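So-yul Min drives a robot the way my grandmother drove her Buick, which is to say slowly, leaning forward, and talking to it the whole time. She has been at Treten since December, and in that stretch she has steered a simulated arm through 3734 runs of household chores, with a controller in each hand and a mug of barley tea going cold beside her.

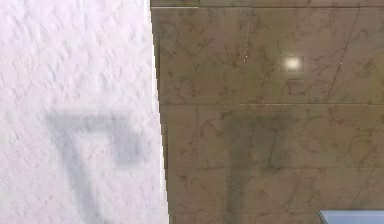

The wrist view is the one she had to learn to love (her word, and she laughed when she said it). Swing the arm a little too far and you get a screenful of wall, stone veins and all, and you have to feel your way back to the job. She doesn't throw those runs out. The software, Kemis, learns from her wandering too, and she figures a robot ought to see how a person gets unlost.

On a good day she finishes 12 runs before lunch, and then she goes for a long walk and lets her wrists rest.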